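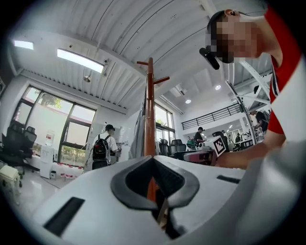
April, 9:40 p.m., feet up, left thumb in a bowl of ice

Comparison day. I have been promising Chia-jung a comparison day since the second set of grippers arrived, and I ran out of excuses the moment the spare batteries did too, fully charged and in the right box. So we did it.

The plan, as I wrote it on the whiteboard at 8:30, was simple: same operator, same room, same jobs, Saniro pair before lunch, Yau pair after. Fill in the sheet. Go home with an opinion. By 8:50 Pei-shan had changed "simple" to "sample," which I took for a correction and then for a joke, and I still don't know.

What we already knew going in:

- The Saniro is heavier in the nose. You feel it in the wrist after ten minutes and in the soul after thirty.
- The Yau has the nicer trigger and a worse place to put your thumb (see bowl, above).
- Both take the same marker cubes if you don't overtighten the fittings. I have overtightened the fittings.
- Drurnholm will pay for one kind, in bulk, and would like to hear which by the end of the month.

The morning started with the usual marker card ceremony. You hold the card where the gripper camera can see it, tip it, move it in, move it out, tip it the other way, and the laptop tells you the error is too high. Then you do it again with your arm at an angle you'd never use in life, and the number drops. Zoi has a theory that the software rewards discomfort. We got the left one accepted on the third go and the right one on the sixth. I wrote both numbers in the log and drew a small unhappy face next to the second.

The Saniro calibration holds, I'll give it that. I rechecked before lunch and it hadn't wandered. The Yau I had to redo mid-afternoon after I set it down on its cube, which Chia-jung says is operator error. I say that a thing with a cube on the bottom will be set down on the cube by every human being who ever picks it up, and that this belongs in the comparison. It's in the comparison. It's in the box marked "Other," underlined.

### Garments, again

I don't know who decided that the future of robotics is shirts. We have a coat rack and we have clothes and between the two of them I have lost most of a spring. Take it off the hook, put it on the chair, pick it up, put it back on a different hook. Fifty takes with each pair, that was the target. It sounds like nothing. Try it with two plastic jaws for hands and a collar that keeps sliding around to face the wrong way.

Saniro: good grab, slow release. The pads are soft and they hang on to knit fabric like it owes them money. Twice I opened the jaw all the way and the sleeve came with me anyway. On the other hand (sorry) I hardly dropped anything.

Yau: lets go beautifully. Lets go when you ask and also once or twice when you don't. Chia-jung timed the releases and was so pleased with the results that I didn't like to mention how many of them had been voluntary on the gripper's part. I mentioned it later, by email, where I'm braver.

For buttons, neither. Ladan asked hopefully about buttons. I said neither, and she wrote something that was a lot longer than "neither."

### The head camera argument

This took up an hour we didn't have. The gripper cameras are wide and see nearly everything, including several people who would rather be left out of it, and Ladan's position is that they're enough. Zoi's position is that without a view from up top you never know where the hands are in relation to each other, and you end up with two lovely recordings of two hands that may as well be in different buildings.

I had no position. I had the harness on by then and wanted to get it over with.

So we ran a check. Before each block I stand still, hold both grippers out in front of my chest with the cubes turned up, look down at them, and count to five in my head while the tracker makes up its mind. Pei-shan calls this the offering. It looks devout. It also works: with both cubes in the head view the tracker picked them up quickly on the first block, and when I let my elbows drop it lost the left one almost at once and sulked.

Lessons for whoever reads this (me, in July, wondering why I didn't write it down):

1. Tighten the straps before picking up the grippers. Once you have jaws for hands you can't adjust a buckle, and somebody has to come and do it for you like you're four.
2. Wait for the beep.
3. Look down with the whole head. Eyes alone do nothing, and I've been told this more often than I'd like.
4. Know where the cables on the floor are before you start. You won't be able to look for them and keep the cubes in view.
5. Elbows in, cubes up, hold it until the tracker agrees.
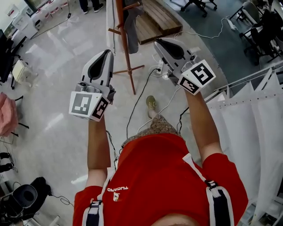 ### Numbers, such as they are

We finished on 314 takes for the day, counting the ones for the head camera check and the ones where I picked up the wrong thing but did it well. Wandham wants 1,000 by the time of the review and 3,000 by the end, so at this pace I'll be putting clothes on hooks until I retire. Chia-jung pointed out that the pace will improve. Chia-jung was sitting down when he said it.

Battery life went to the Yau, clearly. The Saniro pair died a little before noon, one after the other, the right one with a jaw half closed on a sleeve. We had to ease it off by hand. The Yau pair was still going when I hung up the harness, and so was the Yau's little fan, a sound I now hear in this apartment with everything switched off.

Tracking was closer than I expected. Same cubes, same card, same floor throwing the ceiling lights back up at everything. Pei-shan thinks the glare is costing us more than the choice of gripper is, and wants to try a session on the carpet end. I think she's right, and I'm annoyed, as it means another comparison day with a column for flooring.

Wrist: Saniro loses. Thumb: Yau loses. There is no row on the sheet for the operator's hands. I added one in pen.

### Where we left it

Sorcha called in from Drurnholm at five to hear the verdict. I'd prepared one. It went: Saniro for anything soft and valuable, Yau for anything you plan to do more than twenty times, and could we possibly have the Yau with the Saniro's pads on it. There was a pause. She asked whether the pads come off.

I said I'd check.

They do come off. I know this now because Zoi had one off with a spudger before the call was over. Whether they go back on anything else is tomorrow's job. The screw spacing looks wrong by a hair, and Zoi has already said the word "file," holding something that costs more than my car insurance.

To do:

- Email Saniro and ask about spare pads without saying why.
- Recheck the right cube, the one I swore at.
- Tape along the trigger edge on the Yau, left side, where the thumb goes.
- Find out who took my good screwdriver. Start with Ladan.
- Charge everything tonight. (Did I? I plugged in the left ones. I remember plugging in the left ones.)

10:15. Texted Pei-shan about the right ones. She says she plugged them in at six and then wanted to know how my thumb is. It's cold, is how it is.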